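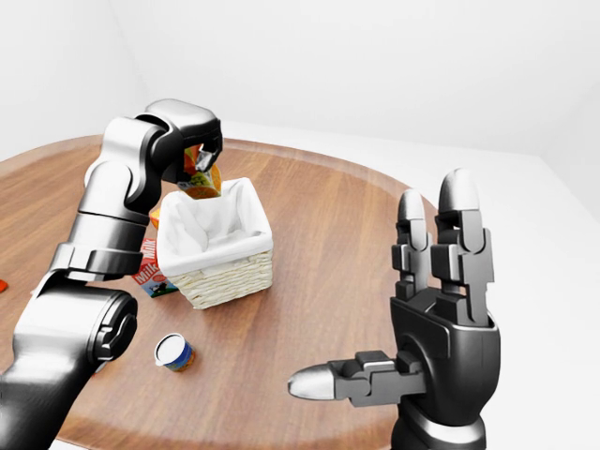 Llevo una semana con la licencia de evaluación de Junus, el paquete de escenas de manipulación que vende Lanholm. Son 910 euros al año por puesto, más 600 si se quiere el módulo de contacto con telas. La tarea base es guardar la compra en una cesta. El brazo izquierdo lleva el cartón de zumo inclinado sobre una cesta con forro blanco, y ese forro es lo primero que hay que mirar antes de pagar: sin el módulo se comporta como un sólido rígido.

2/ Instalación sin incidencias. La documentación cubre bien los límites articulares y muy mal las unidades de par. Hay un valor en el fichero de configuración que solo se entiende leyendo el código.

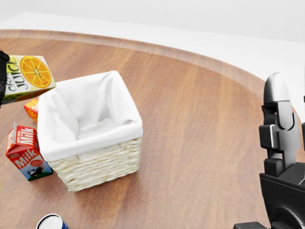
Me escriben por privado que con Doherty se obtiene lo mismo por 975 euros, telas incluidas, y que el soporte contesta en el día. Puede ser. La última versión de Doherty que probé no permitía editar la fricción por objeto, y para envases de cartón lo necesito.

4/ En Junus sí se puede: un coeficiente por malla, editable en caliente. Los envases impresos vienen con masa y centro de gravedad propios — los valores por defecto son razonables, salvo en las latas, que pesan demasiado.
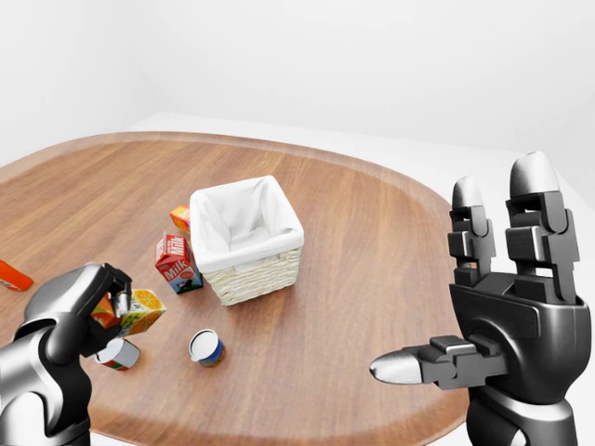 Las corregí a mano y repetí la serie. A paso fijo de 2 ms el agarre es estable; si se duplica el paso, aparecen vibraciones en las yemas. El manual no lo advierte.

6/ El exportador de trayectorias funciona. El conversor a formato Diller pierde las marcas de tiempo de la mano derecha. Incidencia abierta el domingo, sin respuesta todavía.
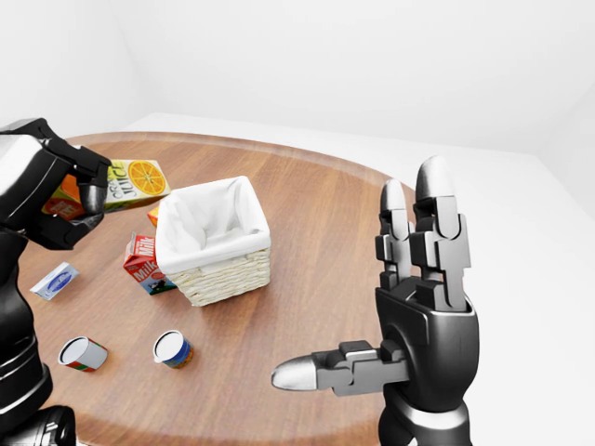 Con el conversor arreglado renovaría un puesto, con el módulo de telas. Dos puestos, no a ese precio. Queda pendiente medir el consumo de memoria con varias escenas en paralelo; lo publico en este mismo hilo cuando tenga la tabla.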